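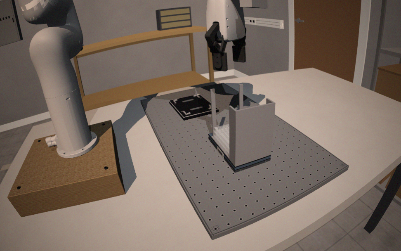 One base or several? Planning Vadell + Tillmont

saltmarsh_kit
Okay, the trip is finally happening and I am so excited I've been reading ferry timetables over breakfast! I have a week in February to split between Vadell (the harbor) and Tillmont (up in the hills), and I can't decide whether to sleep in one place the whole time or keep moving. In my head a week away looks like the dark gray plate on the table up top, a regular grid of small round holes, every hole a night or an afternoon, and you can peg things down wherever you like as long as you don't try to fill every single one. I always try to fill every single one. So my draft has three nights in Vadell, two in Tillmont, and then back down to the coast for the rest, with the market, the salt pans, the old tram and the cliff path all squeezed in. Is that mad? I'm going alone, I don't drive, and I love a hotel with a proper breakfast.

dunlin
Not mad at all, you're going to have a wonderful time! But pick one base. I stayed in Vadell the whole time and went up to Tillmont for the day, and it was perfect. Same room, same corner table, and by the end of the week the woman at the bakery was bagging my roll as I came through the door. You lose half a day every time you pack up and change hotels, and in February the light goes early.

marzipan_road
Ooh, I have to disagree with dunlin! Tillmont as a day trip is Tillmont with all the other day trippers. The best part is after the last bus goes down, when the square gets quiet and the cafes drag the heaters out and everyone just sits there with their soup. You need to sleep there to get that. I'd do your two nights and wouldn't touch that part of the plan.

dunlin
Fair point about the evenings, I've only seen it in daylight. Still think the up-and-down-and-up-again is a lot with a suitcase. The street from the bus stop to the square is all cobbles and it is STEEP.

saltmarsh_kit
Backpack, so the cobbles don't scare me! marzipan_road, where did you stay up there?

marzipan_road
The Okafor, it's a guesthouse just behind the church. Small rooms, fantastic beds, and breakfast is whatever they felt like baking. Mine was a pear thing with crunchy sugar on top and I still think about it. Ask for a room on the garden side. The street side gets the delivery vans from about dawn.

tramline
Seconding the Okafor, with one grumble. The heating goes off overnight and I slept in my hat. Bring thick socks.

marzipan_road
Huh, mine was toasty! Maybe they've changed it, or maybe I got lucky with the room.

tramline
I was on the top floor, so that could be it. Lovely view though. You can see all the way down to the ferry coming in.

pocketatlas
Has anyone mentioned the Zonura card yet? It covers the ferry, the hill bus and the old tram, and if you're going up and down more than once it makes a big difference. Buy it at the harbor office when you arrive. They give you a little fold-out map with it that is honestly nicer than anything in the gift shops, mine is on my kitchen wall.

dunlin
If you only go up once, the card isn't worth it. I did the math on mine and came out behind.

pocketatlas
You came out behind because you never took the tram! The tram is the whole fun of it! It goes right along the sea wall and when it's windy you get spray on the windows and all the kids scream.

dunlin
Ha, okay, guilty. I walked the sea wall every day and was perfectly happy.

saltmarsh_kit
I'm definitely taking the tram. Does the Zonura card run out at midnight or do you get full days from when you first use it?

pocketatlas
Full days from first use when I had it, but check at the desk, these things change. Bus 977 is the one you want for Tillmont, by the way. There's another one that says Tillmont on the front and goes by way of every farm in the valley. Pretty, but bring a snack.

tramline
The slow bus is great if you get a clear morning! Sit on the left going up. You go past the terraces and a tiny chapel with a blue door. I'd go up slow and come down on the 977.

greenferry
Coming at this from the other side: I'd drop the salt pans. In summer they're gorgeous, pink water and birds everywhere. When I went in winter the path was closed partway along and I stood there looking at a gate. Use that afternoon for the market hall in Vadell, upstairs, where the fish counters cook your lunch for you.

marzipan_road
I saw flamingos at the salt pans in winter, so I'd keep it in! Just have the market as the backup if the path is shut.

greenferry
Jealous. All I got was one gull and he wanted my sandwich.

dunlin
Kit, do you collect hotel points? The big harbor hotel in Vadell was giving up to 4,000 bonus points on longer stays when I booked. Only if you stay put, though, so yes, I am still pushing my one-base agenda.

saltmarsh_kit
I don't collect them, but nice try! Right, you've all been brilliant. New version: Vadell first, slow bus up to Tillmont in the morning, both nights at the Okafor (garden side, not the top floor, socks packed), then the 977 back down and the same Vadell hotel to finish. I've cut the cliff path and left one whole afternoon with nothing in it, which for me is heroic. Salt pans only if the weather looks kind.

marzipan_road
That's a lovely week. Ask about the pear thing!

dunlin
Same hotel at both ends is a good compromise. They'll probably hold a bag for you while you're up the hill, mine did that for another guest.

greenferry
Upstairs at the market closes mid-afternoon, so go hungry and go early. The squid counter is at the far end.

tramline
Please come back and tell us whether the Okafor was cold.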